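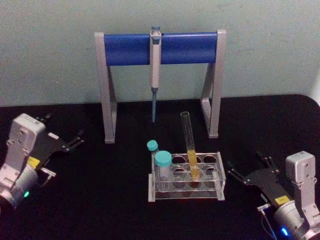

*Bench 5, Terdale Water Laboratory: pipette stand, rack and standing sample.*

**The Standing Sample**

The Terdale Water Laboratory was established to serve the town of Terdale and the four parishes upstream of it, and its rules were drawn up in the same week as its lease. Rule 1 dealt with coats. Rule 2 dealt with food. Rule 3 stated that every bench was to be left at the close of the day in the condition in which the next analyst would wish to find it, and that the analyst leaving it was the sole judge of what that condition was.

Naima El Ouafi had judged the condition of Bench 5 for eleven years. In that time the arrangement had not varied. The stand was placed against the wall with its blue bar level. One pipette was hung from the middle of the bar. The rack was set before it and a little to the right, with the capped vials at its left end and, further along, a single tall tube in which there was a quantity of yellow liquid.

The tube was known as the standing sample. It appeared in the bench log under that name, with the date of each inspection and the initials N.E.O. in the last column. No result had ever been entered against it.

In May the laboratory was acquired by Homora, and the staff were informed by letter. The letter expressed confidence in the future of the Terdale site and enclosed a form. The form was headed Statement of Contents and was to be completed for each bench, in duplicate, by noon on Saturday. Every item was to be given a description, a purpose and a disposal route. Items without a purpose were to be given a disposal route only.

Naima El Ouafi completed the form for Bench 5 in the order in which the things stood.

*Stand, one. Blue bar, grey legs. Purpose: to hold the pipette.*

*Pipette, one. Purpose: to measure.*

*Rack, one, clear. Purpose: to hold tubes and vials.*

*Vials, two, small, with caps. Purpose: reference.*

*Tube, one, glass, with contents.*

She left the remaining columns of the last line empty and went to wash her hands, as required by Rule 6.

The form was returned the following morning with a note. The note was courteous. It observed that one entry was incomplete and asked that it be put right. It was signed on behalf of the Office of Site Transition, which occupied a desk in the corridor outside the cold store and consisted of a young man named Slaoui.

Mr Slaoui had been sent from the Pranport office with a laptop and a roll of adhesive labels, green for items to be kept and white for items to be removed. He had been given 2000 of each. He had so far used 925 of the white.

"I am obliged to enter something," he said, when she came to his desk with the form. "The field will not accept a blank."

"What does it accept?"

He turned the screen towards her. The field accepted Analysis, Calibration, Reference, Training, Cleaning and Other. If Other was selected, a second field opened in which the purpose was to be explained in no more than 500 characters.

"Other," said Naima El Ouafi.

Mr Slaoui selected it and waited with his hands above the keys.

She explained that in her first winter at Terdale, a farmer from the highest of the parishes had brought in a bottle of water from his well. It was yellow. He had been told by two other laboratories that it was within limits, and he did not dispute this. He wished to know why it was yellow. The director of the day had instructed her to test it for everything on the list, and she had done so, and it was within limits. The farmer had thanked them and paid the fee. At the door he had asked whether they would keep a little of it back, in case a new test should be thought of.

"And the director agreed to this?"

"The director said that it was not the policy of the laboratory. Then he gave me a clean tube."

"Has a new test been thought of?"

"Several. I have run them all, on portions drawn from the bottle. The bottle was finished four years ago. The tube is what remains."

"And the results?"

"Within limits."

Mr Slaoui considered the screen. He had typed nothing. He remarked, in the manner of a person consulting guidance, that retained material was ordinarily to be discarded after ninety days, that water did not improve by being kept, and that any test run on it now would tell them very little about the well. Naima El Ouafi agreed with each of these points. She added that the farmer had died, that the well had been capped when the main was extended, and that the field was now in use as a car park.

"Then I do not see who is waiting for the answer," said Mr Slaoui.

She took some time to reply. A trolley passed along the corridor and was let into the cold store, and the door was closed behind it.

"When he asked, we said yes," she said. "It was not written down. I have looked. There is no letter, and nothing in the log for that day except the fee. If the tube goes, there will be nothing anywhere to show that he asked."

The Office of Site Transition said that it would need to inspect the item.

They went together to Bench 5. It was late in the afternoon and the other benches on that side had already been cleared. Mr Slaoui stood before the rack with a roll of labels in either hand. He bent until his eyes were level with the tube. It leaned a little to the right.

"It is a very strong colour," he said.

"Yes."

"It was this colour when it came in?"

"I have compared it against the original entry each month. The entry says *yellow*. I have found no grounds to amend it."

He remained bent for longer than an inspection of that kind would usually require. When he straightened, he asked whether there was any test that she had not run. She said that there was one, published in the spring, for which the instrument was held at Pranport. It would use everything that was left. She had drafted the request twice and on neither occasion had she sent it.

Mr Slaoui did not ask for her reasons. The form had no field for them.

He put the white labels in his pocket. He peeled off a green one and looked for somewhere to place it, but he did not care to cover the glass, and in the end he fixed it to the underside of the bench, where the furniture movers would not have found it. Naima El Ouafi pointed this out. He said that the procedure specified only that a label be applied.

The entry for the last line of Bench 5 was submitted at ten minutes to noon on Saturday. The explanation ran to a good deal less than the number of characters allowed. Under Purpose it read: *Enquiry open.* Under Disposal Route it read: *None at present – refer to analyst.*

The duplicate was placed in the bench log, facing the page on which the fee was recorded. On the Monday the standing sample was inspected in the usual way. Against it, in the last column, were the initials N.E.O., and beside them, smaller and in a different ink, a second set.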